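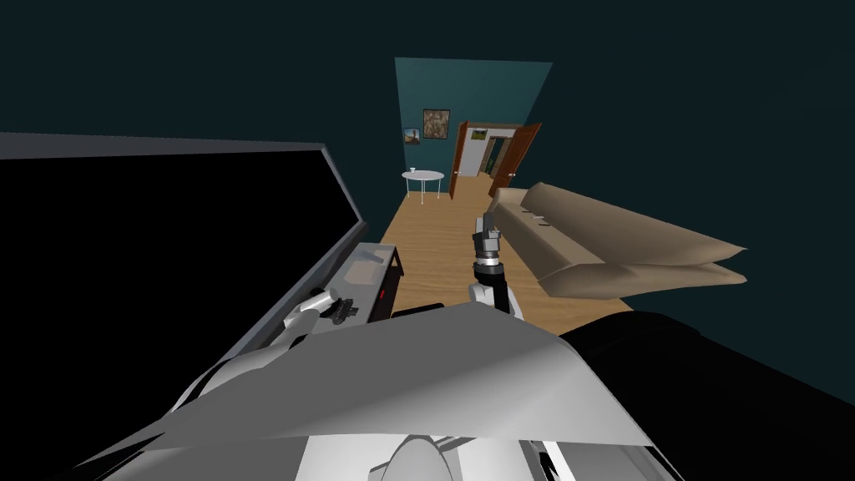
Figure 12. Simulated living room as seen from the robot, both arms extended. Left gripper at the low cabinet, right gripper over the near part of the floor.

Section 11. Running the visitor demonstration

This section covers the set-up and running of the Sestier living-room simulation at an open day. It assumes that the Pemix control software is already installed on the demonstration computer and that the operator has completed the training in Section 3. For a private visit by a single customer, steps 7 and 8 may be left out.

11.1 Before the doors open

1. Switch on the demonstration computer and the visitor screen. Wait until both show the Pemix start page.

2. Log in with the operator account. Do not use the administrator account while visitors are present.

3. Open the Scenes menu and select Sestier, then Living room. Loading takes up to 30 seconds. The bar may stop for a short time near the end; do not restart the program.

4. Select Robot view. Check the view against Figure 12. The teal end wall and the round white table should be visible at the far end of the floor, with the sofa on the right. If the view shows only the ceiling, press Reset head and wait for the tone.

5. Move each hand controller a short distance and confirm that the matching arm follows. The left controller drives the left arm. If they are crossed, put both controllers down, open Settings and choose Swap hands.

6. Press Save start position. This position is recalled at the beginning of every run.

Note: Part of the robot's own body fills the lower part of the view. This is normal. Tilting the head down to see more of the floor will also bring more of the body into view.

Note: The default network port is 3,104. Enter it without the comma. Change it only if the host site has asked for a different one, and write the new value on the set-up sheet.

11.2 Running the demonstration

7. Ask visitors to stand behind the floor tape. The operator stands inside it, facing the visitor screen.

8. Give the opening talk (Appendix C). Explain that the room and the robot are simulated and that the controllers are the same type as those used with the Cellanholm arm.

9. Press Start run. Open and close each gripper once so that visitors can match the controllers to the arms.

10. Raise the left arm clear of the cabinet before driving forward. The large black panel stands close to the robot on this side and hides part of the room.

11. Drive along the wooden floor towards the round table. Keep to the middle of the floor and use slow speed. The small white cup on the table is the standard pick-up target.

12. Stop in front of the table, lower the right arm and close the gripper on the cup. If the grip fails twice, press Recall and begin again from step 9.

Caution: Contact with the furniture does not stop the run. The arm may pass into the sofa or cabinet and then spring back sharply. Release the trigger at once if this happens and let the arm settle before moving it again.

Caution: Put the controllers on their stand before handing over to a visitor – a controller held loosely at the side will still move an arm.

11.3 Visitor turns

Visitors may try step 9 only, one at a time. Press Recall between turns. Children must be with an adult and must use the wrist straps.

At the Eide open day in June, Anežka Slanina ran visitor turns with the sound off. This made the spoken instructions easier to hear and is now the recommended setting. Gwenaël Brunet keeps the master copy of the talk; send corrections to him before printing new sheets.

11.4 Closing down

13. Press End run and wait for the start page.

14. Return the controllers to the charging stand. Both lights should turn amber.

15. Export the run log to the project folder, then log out.

If the log cannot be exported, leave the computer on and see Section 14.2.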